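Clolton's soup swap is back, and I'm already hungry

Nov 6, 2024

Good news for anyone who missed the Clolton soup swap last year (me, I had the flu): it's on again at the old Insaurralde bakery, and it's bigger. There were 12 cooks signed up when I stopped by, and Maiara Camargo, who got the whole thing going in September, told me she's hoping for a few more before the doors open at noon.

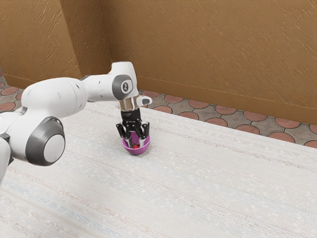

How it works

You bring a pot of soup, you go home with three kinds you didn't make. If you don't cook, no problem! A ticket is $9 and gets you tastes of everything until the ladles scrape bottom. Last year they fed about 47 people and ran out of the squash one in no time, or so my neighbor keeps telling me (she made the squash one).

Please bring your own bowl. Maiara was pretty firm on this, as the paper ones went soggy last time and there was lentil all over the coat rack.

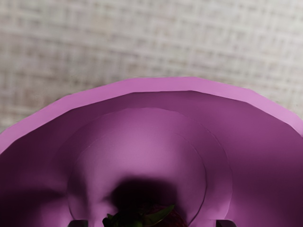
A wide pink-violet bowl with a stepped inside.

Parking behind the Luvano hardware store is free all afternoon. Label your pot with your name and anything people might be allergic to, nuts and dairy especially. I'm bringing a corn chowder that I've made exactly once, so be kind.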